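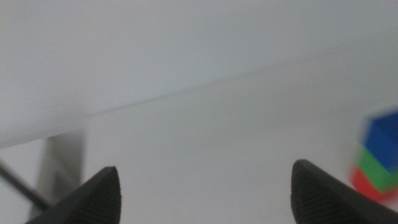
OK so, block thread, because I've been thinking about colored blocks way more than a grown adult probably should. It started when I swapped my old brown table for a plain white one (Gundow, secondhand, very heavy, my back has opinions). I wanted to know if blocks really look better on white or if I'd just talked myself into it. Well, look at that little stack way over on the right. Even as a blur you can tell it's colored blocks. On the brown table it would've looked like a pile of crumbs!

2/ The set is from Valtonen and has 38 pieces. It cost me 19 dollars with shipping, and I would have paid more, please don't tell them.

3/ My whole childhood was hand-me-down blocks with chewed corners and marker on them. They were great and I loved them. But there is something about a block in one flat solid color, no letters, no numbers, no cartoon ducks. You can just build the thing.

4/ A few of you asked what I do with them. I stack them! Then I take the stack down and do it again, usually with coffee going cold next to my elbow. My phone is in the other room for this. It's the best part of my morning and it costs nothing once you own the blocks.

5/ Stuff I've picked up so far: go slow on the way down, faster once you've let go. Most of my towers die in the letting go part. You get the block sitting perfectly and then one finger drags a tiny bit and there goes the top half.

6/ Also, square up the bottom block before anything else. I used to skip this and fix it "later" and later is never, you're four blocks up and everything leans toward the window.

7/ Color order is a whole argument in my house. I like dark at the bottom and bright on top. The other camp says any order as long as two of the same never touch. We've agreed to build separate towers.

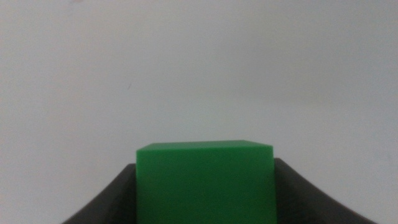

8/ And yes, I have a favorite and it's green. I know I'm supposed to say I like them all the same. The yellow in this set is a bit mustardy for me, and the blue is fine, just a normal blue. Green I'd happily buy a full box of. I wrote to Valtonen to ask if they sell single colors and got a very nice reply that said no.

9/ Edges matter more than I expected, by the way. I had an Omine set before this one with really sharp corners and they chipped within a month. Slightly rounded ones are so much nicer to pick up, and they don't leave little dings when a tower comes down. The trade is you lose a bit of flat surface on top. I'm OK with that!

10/ Cleaning a white table, since that's always the next question: damp cloth, drop of dish soap, dry cloth after. I do it before I start, otherwise one toast crumb under the bottom block and the whole tower wobbles. I tried a Ronedar spray that promised a streak-free finish and got so many streaks.

11/ If you're setting up your own spot, get more table than you think you need. I used to build on a tray and I was forever nudging the spare blocks with my sleeve. Now they live off to one side and the middle is for building.

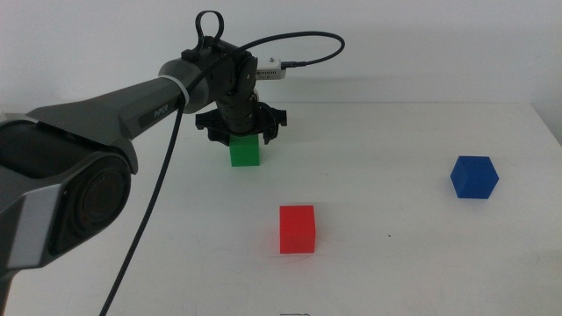

Small cubes, big white table, white wall.

12/ Next up is trying to get the wall and the table to be the same white. Right now I've got three sample pots open and they all look identical until the afternoon, when one goes pink. I'll post the swatches once they're dry. If you have a white you love, tell me the name, and please let it be one that doesn't go pink at 4 pm.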